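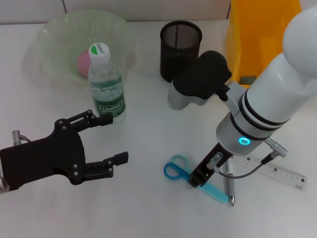
Kolarska Opens Home Storage Shop in Ostdale with 241 Everyday Items

OSTDALE – Kolarska, the family company which sells simple household containers, will open its first shop in Ostdale this September. The shop is on Greltley Street, in the former shoe store beside the post office, and it will offer 241 articles for desks, kitchens, children's rooms and hallways.

Until now, customers in Ostdale could buy from Kolarska only through the printed catalog or by visiting the main store in Cárdenas. The company received many requests for a closer location, especially from people who wish to hold a bowl or a bin in their hands before they decide on the size.

"A container is a small purchase, but people live with it for many years," said Getsemaní Salinas, founder of Kolarska. "They want to know if it fits on the shelf and if the color is pleasant in their room. From a catalog this is difficult to judge. I have bought the wrong size myself, more than once."

The opening range is built on pieces that can be used in more than one room. Translucent plastic bowls in pale green, with a wide rim, are suitable for fruit and salad, and they are also popular with parents who need a place for balls and other small toys. The black mesh pen holder, which is one of the oldest articles in the catalog, will be sold together with the other desk items near the entrance. Storage bins in yellow-orange plastic are slightly translucent, so that the owner can get an idea of what is inside without opening every one of them.

All small items will be displayed on plain white tables at normal working height. Visitors are invited to take the pieces from the shelves, put them side by side on a table and try them with things from their own bag – a water bottle, keys, a notebook, a lunch box. Staff will help with measuring when it is wished, but there is no obligation to buy.

The Sorting Table

One table at the back of the shop is reserved for a free activity called the Sorting Table. Participants bring the contents of one drawer from home, up to the size of a normal shopping bag. With the help of a staff member they divide it into groups and look for a container for each group. A session takes 50 minutes and is held in the morning at 10:30 and in the afternoon at 4:00. Places can be reserved at the counter or by telephone.

The activity was first tried in the Cárdenas store last winter, where 82 people took part. According to Ms. Salinas, the most common drawer was the one in the kitchen where pens, batteries, string and old receipts are kept together.

"Many persons arrived with the intention to buy five boxes and left with one," she said. "For us this is fine. They came back later for the bathroom."

Children are welcome at the Sorting Table when an adult is with them. For the younger ones there is a shorter version, in which toys and drawing materials are sorted by color or by size and each group gets its own bowl or bin.

Opening Offer

The first 200 customers will receive a mesh pen holder free of charge with any purchase. The offer is limited to one per household and cannot be combined with the catalog discount. Customers who have an open catalog order may collect it in the Ostdale shop without delivery cost, if they inform the order desk before the goods are sent.

The shop will be open from 9:30 in the morning until 6:00 in the evening. Parking is available behind the building, with entry from the side of the post office. The door and the aisles are wide enough for strollers and wheelchairs.

About Kolarska

Kolarska sells containers and small storage furniture for the home and the office. The company has its main store and its warehouse in Cárdenas. The printed catalog appears two times a year and can be ordered free of charge.

Press contact: Getsemaní Salinas, Kolarska, Cárdenas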